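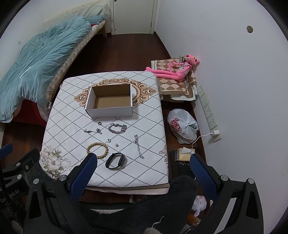 Re: Left grip sticking closed on small items

From: Danylo Hrynyshyn
To: handheld-grippers list

Gunārs Lill wrote:

> We run two of the hand-held grippers for tabletop sorting, the
> bracelets-and-rings set into an open cardboard box. Since the
> January firmware the left one hangs on to small parts. I open my
> hand, the arms open, but the reported width stays where it was for
> a moment and then jumps. In the log it looks as if the grip is still
> closed while the part is already in the box. The right one is fine.
> Has anyone else had this? I have swapped the cable and the hub and
> re-run the zero. I am about to send it back to Zernbridge.
>
> Second question, the pad on the same side feels loose when I push
> on it sideways. Is that normal?

Gunārs,

Don't send it back yet. We had the same fault on one of ours and it was mechanical. I doubt the firmware has anything to do with it, though I can't rule it out for your unit.

What happened here: the width sensor reads one of the linkages, and the arms follow it through the pivots. One pivot on the left side had backed out a little. The pad could then move while the linkage stayed put, until the slack was used up and it all came across at once. On the plot you get a flat stretch followed by a step. With a large object you would never see it. With a ring or an ear stud the whole grip is only a few millimeters wide, so the slack is most of the signal.

To check it:

1. Power off and unplug. Do this first. Ours closed on my finger when I had it apart with the cable in. The pinch was minor but it was avoidable.

2. Hold the body still and push each pad sideways, then in the opening direction. Compare left with right. A little flex in the blue pad itself is normal. A click is not.

3. Take the caps off the pivots on the bad side and look at the screws. If one turns with light finger pressure on the driver, you have found it.

4. Look in the long openings in the linkages for fluff. We pulled a wad of thread out of ours. The operator sits with the tool low over the lap, and sweaters shed.

5. Put it back together with the low-strength thread locker (we use the Huvberg one) and leave it overnight. Don't use the high-strength kind. You will not get the screw out again.

6. Re-run the zero, then do 32 open and close cycles with nothing in the grip and plot the width. If there are no flat stretches, it is good.

About the data. We went back through 700 episodes from that unit and 121 of them had the step in them. They were nearly all thin chain, small rings and the stud. The wooden bead bracelet and the fitness band came out clean. We threw out the 121 and kept the rest. I tried shifting the release time by hand on a few of them and gave up, as the delay wasn't the same from one to the next.

If any of yours have gone into training, check that too. A policy trained on our bad batch would carry a ring to the box and hover there without letting go. We spent a week blaming the Miettinen arm for that.

On your second question, no, it isn't normal, and I would stop using that tool until you have looked at it. A pad that comes off in the hand is a nuisance. The same linkage mounted on an arm is a different matter, and we now check the pivots after every 300 episodes on anything that goes near the robot.

The script that looks for the step is in the Jetine folder on the list's file page. It needs the raw width log. The smoothed one hides the fault.

Could you post your plot from step 6, and say which pivot it was if you find one? Ours was the one nearest the body.

Danylo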